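Grasp Checks from the Wrist: Frequently Asked Questions

Piltow project
Savvas Michailidis
Last updated 27 Feb 2026

These are the questions we get most often by email and after talks. If yours isn't covered, write to the project address at the bottom of the page.

What is Piltow?

Piltow is a method for deciding whether a robot has a secure hold on an object before it starts to carry it. It looks at one still picture from the wrist camera, taken after the fingers close, and gives a score. If the score is high enough, the arm goes on to the next step. If it is low, the arm opens its fingers and tries again.

Why not use force sensors in the fingers?

You can, and if your gripper has good ones you probably should. Many labs have parallel grippers that report how far the fingers have closed and not much more. Finger width tells you that something is between the fingers. It doesn't tell you whether the object is held near its middle or pinched at one end. We wanted a check that would run on the hardware people already have.

What objects did you test on?

Mostly produce and produce-shaped items. They have rounded sides, they vary a lot from one to the next, and they roll away when a grasp goes wrong, so a bad hold usually shows up as a clear failure. 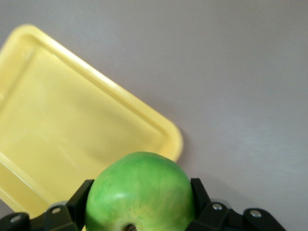

We count a grasp as good if the object stays in the fingers through the whole transfer and is let go over the target area. Anything dropped on the way is a failure, even if it happens to land in the right place. A grasp that turns the object in the fingers but doesn't drop it is still counted as good. Some readers have disagreed with that last rule. The labels mark these cases separately, so you can recount them your own way.

How many grasps are in the results?

The main results use 712 grasps. Another 100 were set aside before training and were only used once, for the final numbers. We did not go back and adjust the threshold after looking at them.

Does the method need to know what the object is?

No. There is no object label anywhere in the input. An early version did include one, and it scored a little better on items it had been trained on and worse on everything else. We dropped it. The present version works from the shape of the outline between the fingers and where the fingertips meet it.

What does the wrist view miss?

The underside, mainly. When an object is tall, the lower end runs out of the picture and the model has to judge from the upper part and the contact points. Shadows are the other problem. Overhead light throws a dark band across the part of the object that sits between the fingers, and our first model sometimes read that band as a gap. Training with the brightness changed at random fixed most of those errors. 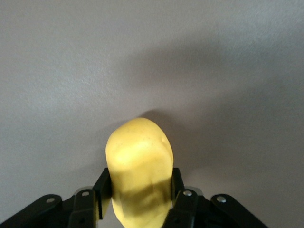 Reading time: 3 minutes

Does surface texture matter?

Less than we thought it would. Smooth, evenly colored items gave us more trouble at first than spotted ones, and we assumed the model was relying on texture. When we went through the errors by hand, most of them came from the outline. An irregular shape can be wide where the fingers touch and narrow just below, and a grasp on that narrowing part tends to slip as the arm lifts.

Can I run it with one arm?

Yes. The check runs on a single wrist camera and doesn't know about the second arm. Our test bench has two, and each is scored separately.

How is Piltow different from Meton?

Meton was our earlier project. It watched a short clip of the lift and flagged slips as they happened. It was more accurate, but by the time it raised a flag the object was often already falling. Piltow gives up some accuracy to get an answer before the lift. The two can be used together, and Lolten, our control code, has a setting for that.

Why do you also keep a fixed camera if the method only uses the wrist?

The fixed camera is for labeling. Someone has to decide afterward whether each transfer worked, and that is hard to do from a wrist view that moves with the hand.

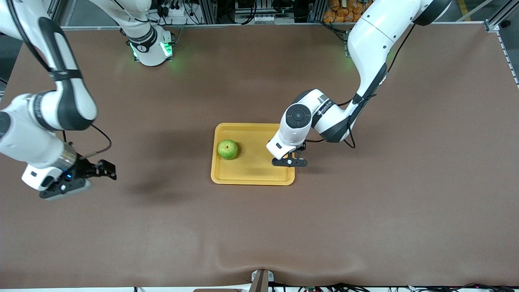 Labels are made by two people working separately, and a third settles any disagreement. They see the fixed view only and never the model's score. The position of the object relative to the tray is what they go by. With a green apple inside the yellow tray near its left rim, the question of where the object is takes a second to answer, and the bare brown surface outside the rim leaves little room for argument. The harder calls are items resting on the lip. Our rule is that an item touching the lip counts as outside unless most of it is over the basin.

How long does one check take?

It is short compared with the time it takes the fingers to close. We haven't tried to make it faster. If you run it on a machine without a graphics card, expect a visible pause before the lift.

How many times will the arm retry?

By default, 2 times. After that it returns to its start position and waits. You can raise the limit in the settings file, but in our tests a third retry rarely helped, as the object had usually been nudged into an awkward spot by then.

Will it work with suction cups or a hand with more fingers?

We don't know. Everything here was done with grippers that have two fingers. The Triantafyllou group has asked about a hand with more, and we have shared our training code with them, but there are no results to report yet.

Is the data available?

The wrist pictures and labels are available on request. The fixed camera recordings will follow in July, once we have finished checking the labels against them. Please don't post copies elsewhere before then, because a few labels may still change.

I found a label that looks wrong. What should I do?

Send us the grasp number and a line saying what you think it should be. Corrections go into the next release with a note in the change log. We don't edit a release that is already out.

Contact: use the form on the Piltow project page and put "grasp check" in the subject line.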